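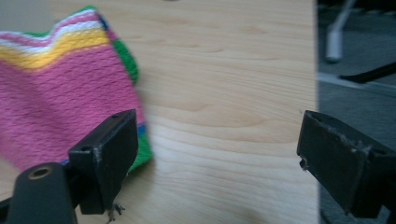 Journée comparatif de pinces. Deux jeux de mors sur les poignées à main : les Kelto (d'origine) contre les Promero, imprimés chez nous. Je poste au fur et à mesure, désolé pour les fautes

Rappel du setup : table en bois clair, un bac, du tricot. Le textile c'est la vraie galère, un cube en plastique tout le monde sait faire

Kelto d'abord. Ouverture large, ça va. Par contre les bords marquent vite, rayures, petits éclats. Prix : 700 couronnes la paire chez Baláž, port compris

Les Promero : 960 en comptant le temps machine, donc plus cher oui. Mais je peux changer l'angle du bout quand je veux et ça change tout sur les mailles

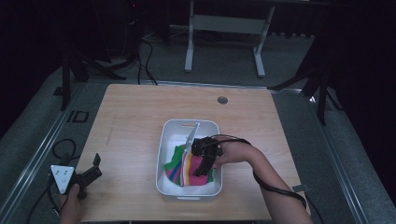 Prise dans le bac, une pince par main. 19 novembre 2021

Le bac complique tout. Sur la table à plat on pince un pli et hop. Dans le bac faut arriver d'en haut, poignet cassé, au bout de 20 essais ça tire dans l'avant-bras

Et le câble. LE CABLE. Il fait le tour de l'avant-bras, faut y penser à chaque geste. Prochaine version je le fais sortir par l'arrière de la poignée, promis

Question reçue en MP : pourquoi pas une ventouse ? Sur du tricot ? Bon courage, ça passe à travers

Côté contrôleur on reste sur le Grovlow, pas envie de changer deux trucs à la fois. Latence correcte, le soft plante encore quand on débranche à chaud

Je mets les notes au propre sur la page du projet ce soir, les posts ci-dessous y sont recopiés

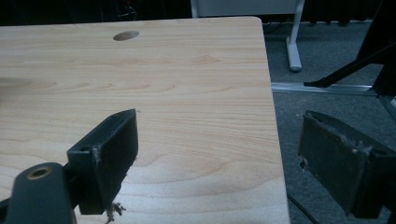

Dernière modification de la page : janvier

Suite donc. Usure : le revêtement des mors part en lambeaux, ça peluche, faut nettoyer entre deux séries sinon on mesure la crasse. Objectif quelque 3000 prises par paire avant remplacement, on en est loin

Verdict provisoir : Promero pour le textile, Kelto pour le reste. Si quelqu'un a une bonne adresse pour du patin en silicone qui tient à la colle je prends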